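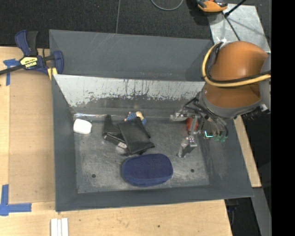 The gray bin on the bench. Speak up if any of it is yours.

From: Tahmineh Hassanpour
To: Wurisville Shared Workshop list
Subject: Re: Lost property, and also the smell

Hello all,

I have now had several private replies to my last message, most of them about the smell, which was a lunch and is gone. I would like to get back to the bin.

Going by the photo, we have a big navy-blue oval case, the kind of thing you might keep glasses in if you had a very large face. I have not opened it. I was raised not to open other people's cases, and I have also been a member of this workshop long enough to be afraid of what people put in them. There is a black pouch, or possibly a wallet, on top of a black boxy object with a little whitish label that I can't read in the picture and had no luck with in person either. A small white thing with rounded corners is off by itself in the back left corner. And behind the pouch, partly hidden, is a little toy figure in blue with a blond or tan top, looking like somebody who came in for one screw and got talked into a board meeting.

Before anyone writes to tell me the bin is a disgrace: yes, the back wall is scraped half white and the floor looks like a skating rink. It has two holes in it. It was a good bin once, and it came over with us from the Golestani building, where I'm told it held wet clay, and before that something for horses. It still holds things. Please don't start the new bin thread again. The last one ran to 355 messages and at the end of it we owned the same bin.

Quoting Nemo in full, as he asked me to "at least read it properly this time":

> Tahmineh, with respect, I don't see why we keep lost
> property at all. When I ran the tool room at Grerkeck
> we had a shelf. Things went on the shelf. If they were
> still on the shelf on Saturday they went in the trash
> and people learned. We had nearly 400 members and I
> don't remember one complaint.
>
> Also the bin takes up half of the good bench. I do
> glue-ups on that bench. I have had to do the last one
> on the floor, with my knees.
>
> Also I am missing a case. Blue, oval, goes with me
> everywhere. If anyone has moved it I would like it
> back without a discussion.
>
> Nemo

Nemo, I did read it properly. I read it twice and the second time I got to the last paragraph. I will leave it to you to decide whether you would like the Grerkeck system applied before or after you come by.

You will need to tell me one thing that's in it. I make everybody do this. In July a very pleasant man walked off with somebody else's calipers by saying "those, yes" in a confident voice, and we got them back only when he tried to return them as too small.

For the rest of you:

If the pouch is yours, tell me what the inside looks like. "Black" will not do.

If the boxy black thing is yours, tell me what it is, partly for the claim and partly for my own peace of mind. Something pale and shiny is poking out from under it and I'd like to know if those two belong together.

The toy goes to any child who can name it, or any adult who can do it with a straight face.

I'm at the front desk from 4 most afternoons. Whatever is still here after 2 more weeks goes to the rummage table at the library, where I expect one of you will buy it back.

The bench is a separate matter. I hear you about the knees. If someone can clear the end of the low shelf by the sink, the bin can go there, and then we can all argue about the shelf.

Tahmineh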